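Recording household jobs with a hand-held gripper: setup and first session

By Mawar Wattimena

This page covers the second half of the build. The first half, printing the fingers and fitting the brackets, is on the parts page. You should have a finished gripper with both fingers opening and closing freely, a camera fixed behind them, and a computer that can read the files. I do all of this in a spare room at home. My arm is a small secondhand one that I call Medon, and it lives on a bench in the garage, so none of the recording happens near it.

The idea is that you do the job yourself with the gripper in your hand, many times over, and the arm later learns from the recordings. The fingers on the gripper and the fingers on the arm must be the same print. If you change one, change the other and start your recordings again.

Before you start

You need:
the gripper, assembled
a few wide rubber bands
a hex key that fits your finger screws
a memory card with nothing else on it
a soft surface at a height you can work over without bending
one object to handle, and a cloth if the job calls for one

Step 1. Check the fingers

Open the fingers all the way and let them close. Do this ten times or so. They should meet along the full length of the flat part. If they meet only at the tips, loosen the bracket screws a half turn, hold the fingers shut with your free hand, and tighten again while they are held. Don't crank the screws down. The heads are easy to round off and the plastic under them will creep if it's squeezed too hard.

Push each finger sideways. A little spring is fine. A click is not, and means the bracket is loose where it joins the body.

Step 2. Put a band on the handle

A rubber band around the handle gives your palm something to hold. My grip used to slide forward after twenty minutes or so, and the fingers would drift lower in the picture as it did. Put the band where the heel of your hand lands. Replace it when it starts to crack.

Step 3. Choose a surface

I started on a bare table and gave it up. Hard tips on a hard table skip and chatter, and you end up holding the tool too high to avoid it. A bed or a thick cushion with a sheet over it is more forgiving. It also gives the camera some pattern to track, which a plain white sheet does not.

Leave the room as it is. I cleared mine for the first set and the arm then did badly whenever anything stood in the background. Boxes, chairs and cables are all fine as long as they are out of reach of your elbow.

Step 4. Pick the first job

Start with something that has a long, stiff handle. It is easy to grab at different points and easy for you to judge afterward. I used a cleaning tool with a flat head and a microfiber cloth. Small or floppy objects can wait until you trust the fingers.

Decide what counts as finished before you record anything. For me it was: fingers closed on the handle, tool lifted clear of the sheet, tool set down again, fingers open. Write your version on a card and keep to it.

Step 5. Record

Start the camera. Hold still with the fingers open for a slow breath, then move in. Work at half the speed you would use with your bare hand. When the tool is down and the fingers are open, hold still again, then stop.

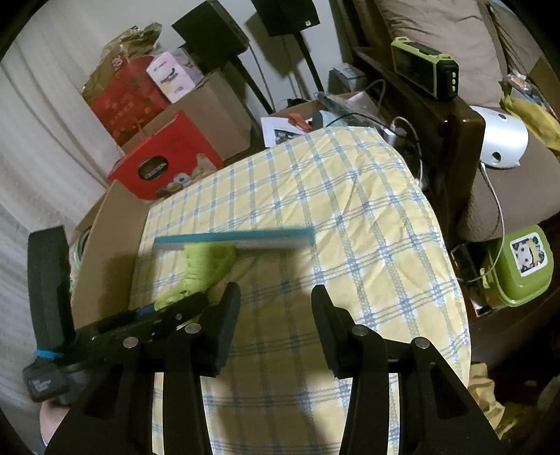 Vol. 2, No. 201

Look at the fingers in your own recordings before going further. Both should be in view when they are spread, with the work between them, as with the teal handle and the green cloth on the plaid sheet. If one finger is missing, turn the camera in its mount a few degrees and lock it. A moving object will smear in a still, and some of that is fine. If every still is smeared, slow down or add a lamp.

Step 6. Vary the start

Move the tool between takes. Turn it, flip it, bunch the cloth a different way. Come in from the left, then from the right. My first 100 takes all began from nearly the same spot and were close to useless as a set. I kept them in a folder called Buncombe and didn't train on them.

Step 7. Sort the files

Copy the card the same day. Watch each take at double speed and throw out any where the fingers slipped, the other hand came in, or you forgot to pause at the start. I use a small script named Kwok that renames the files in order and puts the rejects in their own folder. Renaming by hand works too, if you do it every time.

How many takes

For a single job with a single object, I aim for 1,000 good ones. That sounds like a lot, but the takes are short. I do a batch every Wednesday evening and stop when my wrist gets tired, as tired takes mostly end up in the reject folder.

When you have a full set, go to the training page.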